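February, early, kettle on

What a day! I finally finished sorting the back shed and Hortensia Quintero came over to help me start the compost bays – four of them, all lined up along the fence where the old chook run used to be. She brought her favourite fork, and we had the first bay half full before morning tea. I had no idea I could get this excited over rotting leaves, but there you go.

The trick, she reckons, is layers. Brown, green, brown, and a good splash of water if it's dry. I've saved 60 sheets of newspaper for the browns and I'm already eyeing off the neighbour's lawn clippings (must ask Nelly Betancur first). 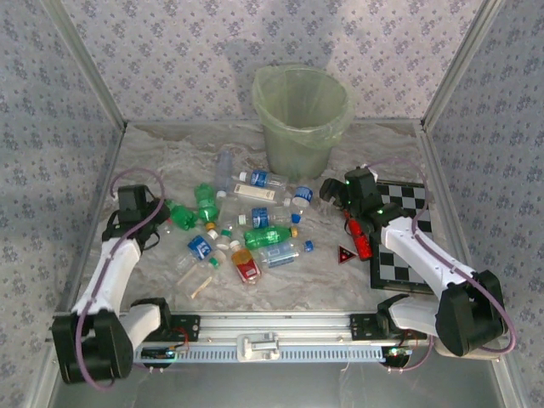
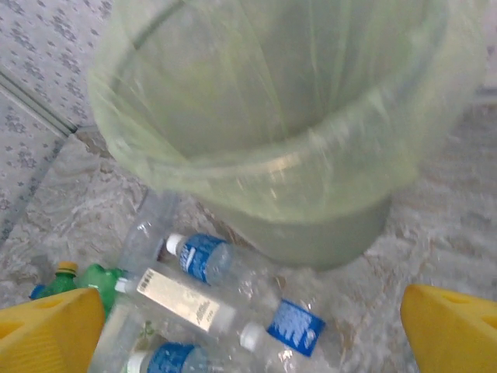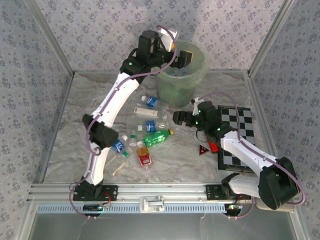 After lunch we walked down to Bridthorpe to look at the community heap, and oh, it was glorious! Dark, crumbly, and it smelled just like a forest floor. They've had it up to 60 degrees in the middle, with steam coming off when it's turned. I came home with a bucketful to get ours going, plus a handful of worms that Hortensia tucked in under the leaves.

Tomorrow I want to fix the latch on bay two and find a colour for the gate – leaning towards a nice dark green. Must also ring about the straw, and soak the cardboard overnight.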